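Toy Block Trays: Frequently Asked Questions

Trokus Toy Library, block and tray loans
Last updated November 18, 2021

What comes in a block tray?

Each loan is one shallow wooden tray and a mixed set of blocks. The mix varies from tray to tray. Most have plain colored cubes, a few printed cubes, and one or two flat pattern blocks. The card in the lid pocket of the carrying bag lists what belongs to your tray. Please check the card when you pick up and again before you bring it back.

How long can I keep it?

Three weeks. You can renew once by phone or at the desk if no one else is waiting. Trays borrowed in the last week of February are due back before spring inventory, so those loans run a little shorter.

Are all the blocks the same size?

No. The cubes in a set match each other closely, but the flat blocks and the small ones come from other sets. Barnano sets and Mansour sets are not cut to the same measure, and a tower that mixes them will lean. If your child wants to build high, ask for a single-maker tray.

What kind of table works best?

Any steady table at a height your child can reach. A round pedestal table is fine for sorting and matching. Keep the tray toward the middle if children are going to lean on the edge, and leave clear space beside it for the blocks that come out. Rectangular trays take up more of a round top than people expect. 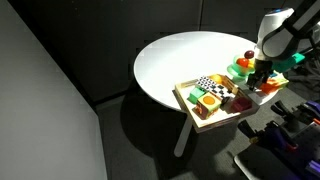
A light-colored tabletop makes the darker blocks easy to find, but pale ones can get lost on it. A plain dark placemat under the play area helps. On carpet, look under the table before you pack up. Small blocks land there and stay there.

Can I put the tray out with other things?

Yes. Many families use the blocks with play food, or with real fruit in a bowl, for color matching: red cube with the red fruit, yellow block with the yellow one. Wash your hands after handling fruit. Juice stains the unpainted wood and we can't sand it out.

What can we do with the pattern blocks?

Lay them flat and turn them. A block with triangles or checkers looks quite different after a quarter turn, and younger children like to find the direction that matches a neighbor. Older ones can copy the design on squared paper. The loan card has four starter patterns on the back.

How do I clean the blocks?

Wipe them with a cloth wrung out in warm water and a drop of dish soap, then dry them right away. Do not soak them or put them in the dishwasher. Do not use bleach wipes on printed faces. The tray gets the same treatment. Let everything air out for an hour before it goes back in the bag.

A block is missing. What now?

Tell us at the desk. There is no charge for the first missing block. We keep 1,142 loose spares sorted by color, and we can usually match a plain cube on the spot. Printed blocks take longer, and Drallis no longer makes some of the older ones.

Do you take donated blocks?

Yes, if they are clean and the paint isn't flaking. Blocks with bite marks are fine for the repair bin. We can't take magnetic blocks or foam.

Who do I contact about a damaged tray?

Sebastião Furtado looks after repairs. Leave the tray at the desk with a note saying where the damage is, and he will call you if he has questions. A loose side or a split corner can normally be glued. Please don't nail it yourself.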